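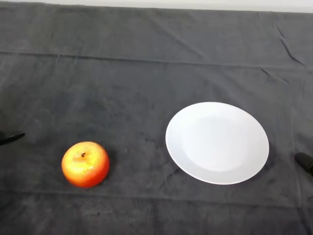 Apple and plate on a dark grey cloth

Waterproof jacket wets out at the shoulders. Wash it, reproof it, or bin it?

I have a Vaher shell, bought in February for walking the Terunbridge loop, and for months it was lovely. Rain beaded up and rolled off and I felt smug about it. Now the shoulders go dark within 20 minutes of drizzle and my shirt underneath is damp by the first stile. The shop says it wants washing. My brother-in-law says you must never, ever wash a waterproof. He also irons his socks. It cost me £181, so I'd like to get a second winter out of it. The label has rubbed off, naturally.
Posted by hillwardandlost, Sep 29, 2024

Arūnas Rätsep
The shop is right. Rucksack straps rub sweat and grime into the shoulders and the outer fabric stops shedding water. Once it's soaked, your own sweat can't get out, so the damp shirt may be mostly you. Sorry.
Run the machine empty first to clear old detergent from the drawer. Close all the zips, use a soap meant for waterproofs (no softener, ever) and wash at 30. Rinse twice. Then tumble on low if Vaher allows it for that model; email them with the style number, usually printed on a tag inside a pocket. Often the heat alone brings the beading back. If it doesn't, put on a spray reproofer while the jacket is damp and go heavy on the shoulders.
Look at the seam tape as well while you're there. If it's peeling, no amount of washing will help and you're into repairs.

peatbogpat
Buy a Flemell. Had mine nine years, never washed it, never leaked. Smells a bit.

Uto_walker
I did what Arūnas says and it worked, except I skipped the second rinse and foamed gently all the way up a hill. Do the second rinse. Also a poncho goes over the rucksack straps and costs next to nothing, if you can live with looking like a tent.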